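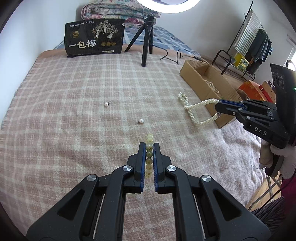

Stories > Short Fiction > The Second Clarinet

Stories Essays Reviews Archive Submit

The Second Clarinet

The letter from the Baird Hall box office said that 551 seats had been sold for the closing concert, out of 985. Ebony Cosgrove read it standing up in the kitchen. She had played second clarinet in the Ultside Symphony for nineteen seasons, and she knew what the number meant before she got to the second paragraph. The board would announce a shorter season in August.

She put the letter under the fruit bowl and went to find her reeds.

Rehearsal was at seven. The program was a Brahms symphony and a new piece called Skasance, by a young man from Fosau who had come in on the bus to hear it. He sat in row F with the score open on his knees and his coat still on. The piece was eleven minutes long. In the middle, everyone stopped except the second clarinet, who held a low E for six bars and then let it go.

"Why me?" she asked him at the break.

He looked at the score as if the answer might be printed there. "The first clarinet always gets it," he said. "I played second in school."

"Were you any good?"

"I was all right."

She nodded. She was all right too, and had made a living from it.

They ran the passage four times. The first time she came in too loud. The second time someone in the violas dropped a mute. The third time was fine, and the conductor asked for it again anyway. On the fourth she ran out of air in bar five and had to sneak a breath, and when she looked out at row F he was writing something down.

Driving home, she went past the old Baird warehouse, where the orchestra had played before the hall was built. Her first concert had been there, outdoors on the loading side, with 3,000 people on the grass. The paper had printed 3,337, and her mother had kept the clipping because she liked that they had bothered with the last seven. The mosquitoes had been terrible. The bassoonist had played the whole overture with one eye shut.

At home her husband was asleep in front of the television. She sat on the edge of the bed with the clarinet and no reed, and fingered the low E, and counted six slow bars. Then she did it again. She found that if she breathed before the horns finished, and not after, she had enough.

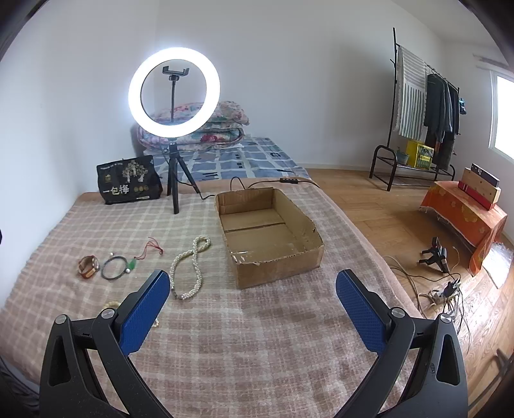
"Is it a hard note?" her husband said from the doorway.

"The note's easy. It's the length of it."

He thought about this and went to brush his teeth.

On the night, the balcony was closed and they had moved everyone down to the floor, so the hall looked fuller than it was. The composer had found a tie. Ebony breathed before the horns finished. The strings stopped, then the brass, and there was the E, by itself, a little flat at the start and then not flat. A man coughed in bar two. By bar four she had stopped counting, which she had not done on a stage in years, and she had to watch the stick to know when to end.

She let it go. The cellos came back in and the piece went on for another five minutes, in which she had very little to do.

Afterward the composer came backstage and shook hands with the first clarinet by mistake. Ebony was already wiping out the upper joint. She waited until he had worked his way down the row.

"Bar five," he said. "You didn't breathe."

"No," she said. "Where's your bus?"

He told her. It was on her way, so she gave him a ride.

Contact the editors | © 2019 | Back to top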